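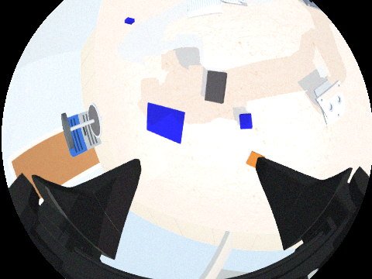 Tabletop with a blue panel and assorted blocks

Registering a group for an interfaith summit abroad
Posted by Kumudini Ranasinghe

Our congregation in Ploldale has been invited to send eight delegates to an interfaith summit in December. The organizers ask that each delegation register under a single host body. Two of our delegates belong to a neighboring synagogue. May they be listed under our church, or must they register separately? The guidance we received covers clergy only.

Benito Sepúlveda
Mixed delegations are generally accepted, provided that each delegate's own congregation is named on the form. I registered a group of 41 for the Zinderholm gathering on this basis. The host body signs for lodging and transport only – it does not speak for the beliefs of its members. Please obtain a short letter from the synagogue confirming that it consents to the arrangement, and keep a copy with your travel papers.

Parveen Marikar
Register separately. It is simpler.

Sadao Sasaki
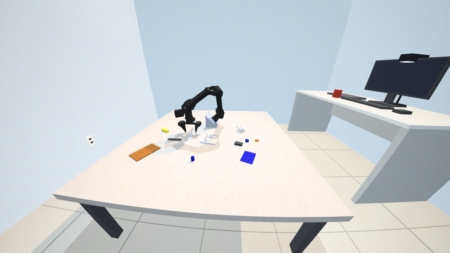

Separate registration carries a cost that should be considered. Many summits assign seats at the opening dinner by host body, and a delegation of two may be placed far from the rest of your party. If the organizers permit it, request one large rectangular table so that both congregations may sit together. Dietary needs should be stated at the same time, as kitchens serving 200 guests seldom accept changes on the day. I would also advise asking whether the joint prayer service is optional. Some delegates will wish to attend as observers, and the form does not always provide for this – a written note to the registrar is sufficient.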